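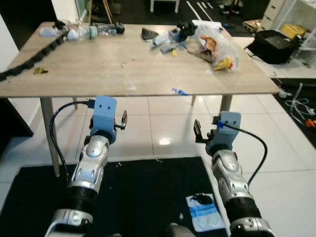 Home | Ask | Topics | Furniture & Floors | Recent | Members | Log in

Table rocks after moving, floor or legs?

Posted by Trinidad Mateos in Furniture & Floors, 2019-10-05

We moved into a second-floor apartment on Flollgate at the end of the summer and brought our old dining table with us. It stood fine in the last place. In the new kitchen it rocks, and it rocks worse when I put it by the window, where I want it. I have been folding up cardboard and putting it under one leg, but the cardboard flattens out and I have to redo it every week or so.

The floor is old boards with vinyl over them. The landlord is Peñalver Rentals and they told me the floor is within what they consider normal and they won't do anything about it. I got one quote for leveling the kitchen and it was $1,407, which I am not going to spend on a place I rent.

The table has four legs that bolt on at the corners. I took them off for the move and put them back on myself, so it could be that I did something wrong. How do I tell if it's the table or the floor? And what do people use that lasts longer than cardboard?

4 replies hidden by filter. Showing best first.

Ho-yin Su

Check the table before you blame the floor. Turn it around half a turn in the same spot, so each leg lands where the opposite one was. If the short corner stays at the same place in the room, it's the floor. If the short corner moves with the table, it's a leg. If you get a bit of each, you have both, and that is common in older buildings.

Since you had the legs off, do this first:

Lay the table upside down on a blanket. Loosen all the corner bolts until the legs move a little by hand. Push each leg tight up into its corner and snug the bolts a bit at a time, going around the table twice. Don't tighten one leg all the way and then go to the next - that pulls it crooked and you end up with one foot higher than the others. Look for old glue, a splinter or a washer stuck between the leg and the underside. I found a piece of packing tape in mine.

If it still rocks after that, get screw-in leveling feet. You drill a hole in the bottom of each leg, tap in a threaded insert and screw the foot into it. Put them on all four legs so the height stays even. Use the wide kind with a felt or plastic base on vinyl, the small metal ones leave dents. When you go to move the table, lift it. Dragging will bend the stems.

Dale Fortin

Felt pads. Stack 2 under the short leg and forget about it.

Ayuba Tetteh

Felt pads squash down the same as cardboard, only slower. I would use hard plastic shims, the tapered kind plumbers put under toilets. You slide one in until the rocking stops and snap off the extra. They cost almost nothing and you can take them with you.

Also look at the floor itself by the window. If it feels soft when you step on it, or it is lower than it was last month, tell the landlord again in writing. A floor that slopes is one thing, but a floor that gives could be water getting in at the sill. Mine in Flestdale was like that and they had to replace two boards.

Contact us | Terms | © Dondness Home Help | Back to top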